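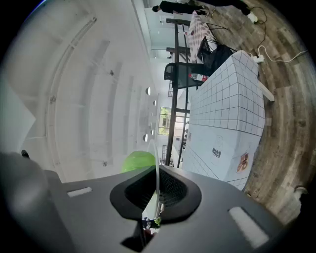
Archana asked me on Wednesday whether the toy room would be ready for families by the end of May or whether she should keep telling people "soon", and Sushil chimed in that soon has been doing a lot of work lately. Fair enough, both of you! So I told them end of May for borrowing, a bit later for the play sessions, and I'll stick with that here.

Last updated: May

Where the money has gone so far. Of the $1776 you gave us for the room itself, we have $385 left. Most of it went on storage (the tubs, the lids that fit the tubs, and the trolley), and a chunk went on cleaning gear and the label maker. I know the label maker looked like a luxury on the budget sheet, but I've used it every day and I'd defend it to anyone. The receipts are in the blue folder and I'll scan them when the scanner at Gistmont is behaving.

The sorting is the part I underestimated. I'd pencilled in two weeks and it took closer to five. When the donated toys came over from Fullarska they were in garbage bags, all mixed together, puzzle pieces in with doll clothes in with train track, and you can't really speed that up. You tip a bag out, you make piles, you find half of something, you put it aside and hope. We've now got 40 tubs packed and labelled, and 17 of those are complete sets I'd be happy to lend out tomorrow. The rest are usable but want a proper going over, mainly the construction sets and anything with a battery in it.

Soft toys and balls were their own headache. I'd planned to wash all the soft ones here, but our machine takes forever and I was hanging things over every chair back in the building. In the end I took four loads to the laundromat on Jin Street and it was done in an afternoon. That wasn't in the budget ($52, my apologies) so I've put it under cleaning and you can tell me off if it belongs somewhere else. Anything with loose eyes or a split seam has gone in the mending basket, and two of our regular mums have taken some home to fix. Balls just get a wipe with warm soapy water and go in the big net.

The catalogue is coming along. I started on paper, gave up, and moved it all to a spreadsheet with a colour for each age group. Baby and toddler is finished. Three to five is nearly finished. School age I've barely touched, partly through running out of steam and partly because the board games all need their pieces checked against the rules sheet, and a few have no rules sheet. If anyone at your end has a copy of the instructions for a game called Grinel, please send them along, we've got a lovely box of it and no idea how to play.

Still to do before we open: finish the school age tubs, sort out the late return policy (Archana wants none at all, I'd like a small one), get the sign-up forms printed, and find a rug. The rug we were promised fell through. I'd like to spend some of the $385 on one if you're okay with that, something washable, and keep the rest aside for replacement batteries and tub lids, which crack if you so much as look at them.

One thing I'd do differently is ask for donations by age group from the start. People were so generous, and I don't want to sound ungrateful, but a note saying "preschool toys this month, please" would have saved me a good many evenings on the floor. Sushil has written one up for the next round.

I'll send another update once the first families have been through. If you want to drop in before then, mornings are best, and bring your own mug.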